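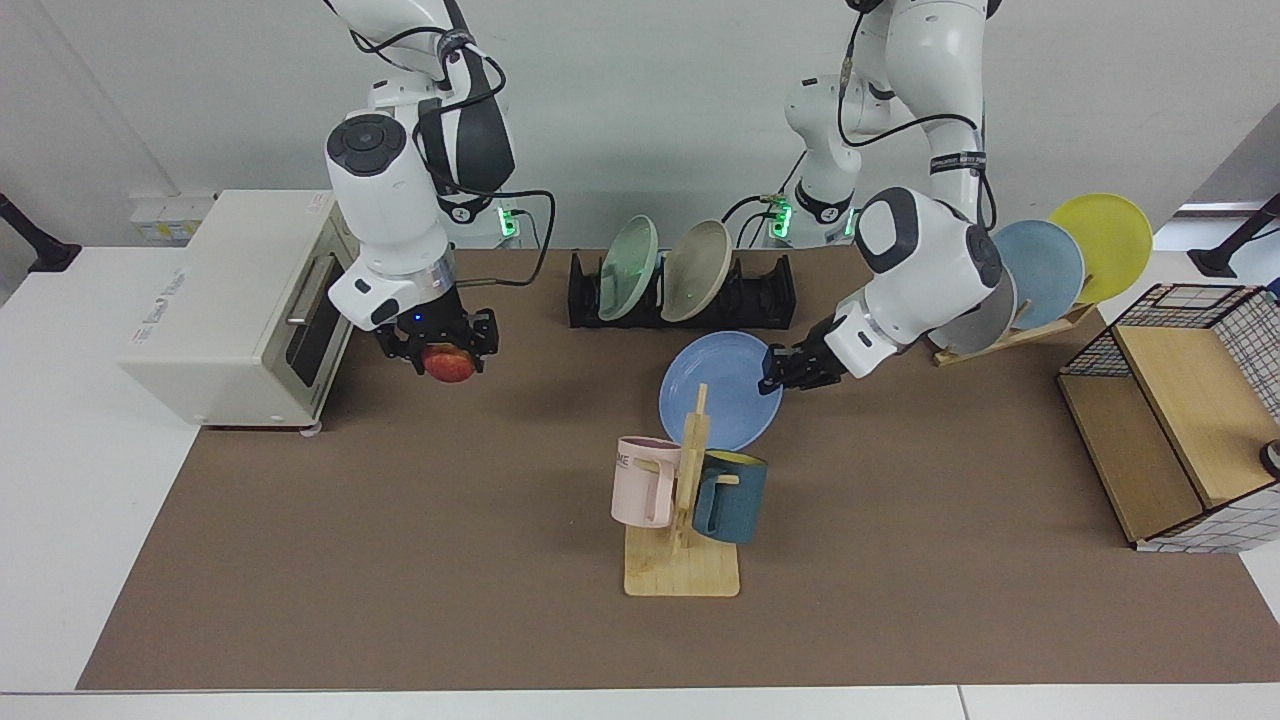

Lecture 6: Small games made to promote something else

Reading time: 7 min

Last week we finished with score systems in arcade games. Today we stay near to them, but we look at games which were made to sell another thing: a drink, a film, a pair of shoes, a holiday in a town. In the industry they are called advergames or tie-in games. I will mostly say "promotional game", which is longer but easier to understand.

Please have your notes from Lecture 4 (the core loop) with you. I will use those terms again and I will not define them a second time.

1. What we mean by a promotional game

A promotional game is a playable work, paid for by a client, given to the player at no cost, and placed where the client wants attention. Usually this is a website. In the past it was often a floppy disk or a CD inside a box of breakfast cereal, and later it was a small game in the browser that needed a plug-in.

A licensed game is a different matter. In a licensed game the player pays, and the publisher pays the owner of the characters. The money moves in another direction, and so the design moves also. A licensed game must be long enough that the buyer does not feel cheated. A promotional game can be three minutes long and nobody will ask for a refund.

There are cases in the middle. A free phone game about a film, with coins to buy inside, is a promotion and a shop at the same time. For the exam you should be able to say which side is stronger in a given case, and why you think so.

2. The first ten seconds

The player of a promotional game did not come to play. She came to see a trailer, or she followed a link from a friend. She has made no investment. This is the most important difference from a bought game, and almost every rule in this lecture comes out of it.

Some practical results:

- The controls must be two or three keys, and they must be shown on the first screen.
- No story text before play. If the client insists on story text, put a skip button and make it large.
- The first mistake should not end the game. Give the player one free mistake, or a slow first level.
- Sound should start off. Many people open these games at work.

In the old browser games the loading bar was also a design problem. Designers used to put a very small toy in the loading screen, for example a ball which follows the mouse. Today the loading is shorter, but the patience of the player is shorter too.

3. Case: Clavport

Clavport is a single-screen climbing game that the studio Tirnonden made for an animated series with the same title. The player is a harbor cat who climbs a crane, jumps over rolling barrels of fish and rings a bell at the top. It borrows openly from the arcade climbing games of the early eighties, and you should be able to name at least two of its sources from the Lecture 3 list.

I chose it because the studio published its design notes and some of its numbers. In the first test version, 2,000 visitors opened the page. Of these, 1,602 pressed the start button, and 591 reached the second crane. Only 278 reached the fourth and last one.

Look at where the loss is. The step from opening to starting is quite good. The big fall is inside the first level. The team watched recordings of play and found that the barrels arrived in a fixed rhythm, but the first barrel came before the player had understood the jump. Players died, restarted, died again at the same place and closed the page.

The change was simple. They delayed the first barrel by four seconds and put one fish on the floor, to the right of the cat. The player walks to take the fish, learns to move, jumps by curiosity, and only then the barrel comes. The notes do not give the numbers for the second version, and I ask you not to guess them in your essays. Every year some students write that the result was doubled. We do not know this.

A question to prepare for the seminar: is 278 a bad number? Before you answer, consider what the client wanted. The name of the series was on the title screen and again at the end of level one. A player who left at the second crane had already seen it two times.

4. The fake old game

Clavport also belongs to a smaller family, the fake old game. The promotional text said that it was "found" in a closed arcade, and there was a scanned flyer and a photograph of a cabinet. Of course there was never a cabinet.

To make a fake old game convincing, the designer must accept limits that the machine does not have any more. Tirnonden worked with these:

- A palette of 16 colors, and not more than three in one moving figure.
- A tall screen, because many real cabinets had the monitor turned.
- No smooth scrolling. When the cat reaches the top, the picture jumps.
- Three-letter names in the score table.

They did not keep everything. Real arcade games from that time are often very hard, because a long game on one coin was bad business for the owner of the machine. In the browser there is no coin, so this difficulty has no purpose. Here the studio kept the look and left the economy. I find this correct, but some collectors complained about it, and their argument is worth reading (reader, chapter 9).

Be careful with the word "retro" in your writing. It can mean an old work, a new work that imitates an old work, or only a pixel font on a T-shirt. Say which one.

142 shares | 9 comments

5. Case: Slaoui and the problem of the product

Slaoui is a brand of mint tea. Its promotional game, Fano, is a puzzle where you pour tea from one glass to another until all the glasses are equal. It is a calm game and the product is inside the rules. If you remove the tea, there is no game.

Compare with Clavport, where you could replace the cat with a dog and the rules would stay the same. In the terms of our course, Fano has a tight fit and Clavport has a loose fit.

A tight fit is not automatically better. Fano was praised for its idea, but it was difficult to add new levels to it, since everything had to be pouring. A loose fit is cheaper, and the studio can use the same code again for the next client. Many studios live from this. When you see two promotional games with the same jump, it may be the same jump.

6. What remains afterwards

Promotional games disappear quickly. The campaign ends, the domain is not renewed, the plug-in is not supported. The client has usually no interest in keeping the files, and the studio has often no right to publish them. For a historian this is a serious difficulty: games played by very many people may survive only as two screenshots and a forum post.

If you write your term paper on a lost game, you may use reviews, player videos and interviews as sources. Say clearly in the first paragraph that you did not play it.

For the seminar

Read chapter 8 completely and chapter 9 until the section on emulators. Choose one promotional game that you can still play. Play it for fifteen minutes and write one page: how the first ten seconds are arranged, what kind of fit it has, and at which point you wanted to stop. Screenshots are welcome but they do not count in the page length.

The term paper topics are due in November. Topics sent by e-mail without a title will be returned.

This site uses cookies to remember your settings. Accept | Manage preferences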